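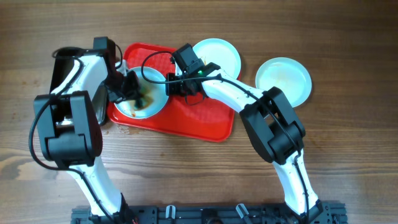
*Red serving tray and round white dishes on a wooden tabletop.*

## Jandex Seminar Kit

The Jandex Seminar Kit holds the printed material for a one-day management course run in your own office. It was written by Rocío Zepeda for new supervisors and covers delegation, giving feedback and running a weekly meeting.

**In the box**

- Leader guide, 178 pages, spiral bound
- Participant workbooks, pack of 6
- Discussion cards, 67 per deck
- Name tents and a sign-in sheet

The course is split into a morning and an afternoon session with a lunch break between them. Lunch is left to the host. Most groups finish by four, but the feedback exercise runs long if everyone takes a turn.

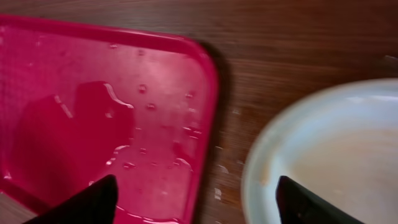

Extra workbooks are sold in packs of six. The workbook was revised in May and the page numbers no longer match the old leader guide, so please order both if you own the first edition.

Item number: JX-116
Publisher: Drosow
Ships from: Moller warehouse, flat rate

A trainer can be booked with the kit. Guadalupe Cervantes handles dates and travel, and her order form is at the back of the leader guide. Unopened kits can be returned for a full refund. Card decks are not sold separately.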